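The Laundry Club

On the second floor of the Mayrhofer building, past the bike racks and a vending machine that only takes quarters, a group of teenagers spends its summer trying to get a robot arm to fold things. They call themselves Odeter, a name picked so long ago that the founding members have all gone off to college and taken the explanation with them. Everyone else in the building calls them the laundry club, and after a few visits I found I was doing it too.

I first climbed those stairs on a sticky afternoon, expecting noise. I had been to robot contests before, the kind with bumpers and buzzers and parents standing on chairs, and I suppose I had that picture in my head. What I found was a long room with the blinds half down, a pot of mint tea going cold on the windowsill, and five or six young people leaning on their elbows, watching a machine think about a piece of cloth. Someone shushed me, very politely, and then somebody else brought me a stool.

Regula Ammann, who teaches shop and math during the school year and runs the club the rest of the time, came over once the run was done. She has a low, unhurried voice, and she likes to start her answers a good way back from the question. I asked why cloth, and she told me first about her grandmother's ironing, then about a summer job in a hotel basement, and at last about the afternoon four years ago when a student asked her whether a robot could make a bed.

"I said I'd find out," she told me. "And I'm still finding out, and in the meantime they've all learned an awful lot of geometry."

The trouble with cloth, as any of the kids will tell you (and they will, at length, with a dish towel to show you what they mean), is that it never sits the same way twice. A wooden block has a top and a bottom and stays where you put it. A sheet slumps. It makes little hills. You pull on one side and something you weren't looking at moves on the other. Before the arm can fold anything, it has to find an edge, and before it can pick up that edge it has to come in low and open and close on a bit of fabric that may be flat against the table or puffed up like a pie crust.

So a great deal of the summer goes to hems. Intan Sutanto, sixteen, is the keeper of the hems. She learned to sew from an aunt and can talk about seam allowance the way other kids talk about baseball, and she was the one who noticed that the arm did better in some spots along an edge than in others. She likes a place where the fabric bunches up a bit, she says, because there's something there to grab. 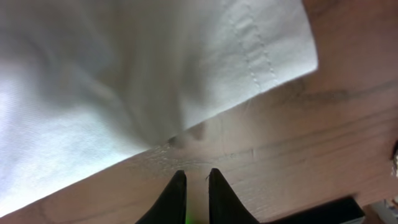

The wrist camera's view of a white cloth, with the gripper open at the hem.

Her notebook, a fat one with a rubber band around it, has an entry for every attempt the club has made since school let out. On the day I sat with her she was up to 911. Of those, 43 were in a column headed "good fold," and she went through them with me one at a time until her ride came. Number 891 has a star next to it. That was the first time the arm brought one corner all the way over to another and let go without dragging the whole business sideways, and there's a tea stain on the page from when everybody jumped up. Number 904 has a sad face and the single word "sleeve."

Remo Thaler writes most of the code that decides where the fingers go. He is a tall, sleepy boy who types with his chin nearly on the desk, and he's suspicious of anything that works the first time. I asked him what he was fixing and he said, "Height." I waited, and after a while he added that if the fingers come in a hair too high they close on nothing, and if they come in too low they bump the table and the arm stops and sulks. He has been fixing height since June. He doesn't seem to mind one bit!

The club is getting ready for the Grilbridge Open, a student contest held every fall in the old armory across the river, where teams bring a machine and a household chore and have a quarter of an hour to show the one doing the other. Last year Odeter folded a napkin and came in next to last, behind a team whose robot watered a fern. This year they've entered a pillowcase, and there has been some friendly arguing about whether that was brave or foolish. Simone Evangelista, who does the talking for the team and has already picked out a jacket for the day, is firmly on the side of brave. Ammann won't say.

Money is tight, as it is for every club I have ever written about. The cloth comes from bags of hotel linen that Gebhard Schwaiger drops off in his van when the stuff gets too worn for guests. He used to stay five minutes. Now he pulls up a stool and stays an hour, and he has opinions about which corner they should start with, and the kids have begun writing some of them down.

I stayed late on my last visit. Remo wanted one more run, and then, of course, one more after that. Intan smoothed out the cloth and rumpled it again with the flat of her hand, which is how every attempt begins, and uncapped her pen. Simone was practicing her speech to the vending machine out in the hall. The arm swung over and started down, and we all put our elbows on the table.

The Odeter workshop is open to visitors on weekday afternoons through the end of August. Bring quarters, and an old pillowcase if you have one to spare.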